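Search all guides
Category: Storage & Sorting > Set-up Guides

Section 4. Sorting cables and cords into the bins

Read Section 2 (Mounting the rail) before you start. The Kanaan sorting station must be level and fixed to the wall before any bin is loaded.

1. Wipe out each bin with a soft, slightly damp cloth and let it dry. Do not use scouring pads. They leave marks on the glossy plastic.

2. Choose one bin for loose cables and keep it for that purpose. Put it at waist height, where you can see the floor of the bin without leaning over the rail.

3. Unplug every cable at both ends before it goes in.

4. Put cables in one at a time. Lay each one on the floor of the bin in an open loop and keep the ends away from the rim.

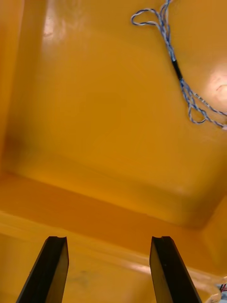

5. Check twisted or braided cables along their full length. If a cable divides into separate strands past a sleeve or connector, work the strands apart by hand, starting at the sleeve. Do not pull on the free ends.

6. Close each loop with a hook-and-loop tie. Leave enough slack to slide a finger under the tie.

7. Write the cable type on a tag and fasten it next to the tie. Spare tags are sold in packs of 70 under part number 405.

NOTE: Thin cables can be hard to see under a bright ceiling light, as the smooth floor of the bin reflects it. Tilt the bin toward you or move it out from under the light before you decide it is clear.

NOTE: The corners are rounded so that small parts can be swept out with a hand. Felt liners are not needed and tend to bunch up.

CAUTION: Do not store cables with cut or worn insulation. Discard them according to local rules.

CAUTION: Keep batteries and power packs out of the cable bin. Use the lidded box described in Section 2.

To empty the bin, lift it off the rail with both hands and set it on a table. Take out the top cable first. If two cables have caught on each other, remove them together and separate them on the table.

Text: Dalal Shboul, Velteck, Skestville
Revised 2024-12-11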